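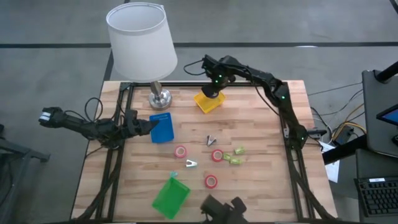 Bread, Letters and the Home Front: How Lusthorpe Lived Through the First World War

Project report, history option, 18 March 2018

When our group picked this topic we expected to spend most of our time on the men who went away. Lusthorpe sent 267 of them, which is a lot for a town with one main street and a mill! But the more we read, the more we wanted to know about everybody who stayed, and in the end the report is nearly all about them.

Our question was: how far did daily life in Lusthorpe change between 1914 and 1918?

Sources

We used three kinds of material. The first was the town newspaper, which came out weekly and is kept on microfilm at the library in Ulside. The second was the Boateng collection, a box of family letters that was given to the library and has only been partly cataloged. The third was the log book of the girls' school. The log book was our favorite by a long way. The head teacher wrote something almost every day, even if it was only about the stove.

Food

Prices come up again and again. The newspaper starts complaining about flour in the first winter and never really stops. By November 1917 there were lines outside the grocery on Rondari Street before it opened, and the school log says that older girls were missing morning lessons to stand in them for their mothers. We loved finding this, as the newspaper and the log book were clearly talking about the same lines from two different sides.

The letters tell it differently again. One mother writes to her son that they are eating very well and he is not to worry. Two weeks later she writes to her sister and says there has been no butter for a month. So which letter do we believe? We decided the second one, but the first is still useful, because it shows what people at home wanted the soldiers to think.

Work

The mill took on women for the night shift in 1916. The newspaper printed 19 letters about it that spring, most of them against (some are very rude). After that the subject just disappears from the letters page. We think people got used to it, although it is also possible that the editor got tired of it.

Problems with our evidence

The newspaper was censored and also wanted to sell copies. The letters come from one family, and a fairly comfortable one. We found almost nothing written by the mill workers themselves, and we would love to go back and look for wage books.

What we think

Daily life changed a great deal in what people ate and who went out to work. School and church carried on much as before, at least on paper. The hardest part was cutting the report down, and there are still two reels of microfilm in Ulside that we never got to open.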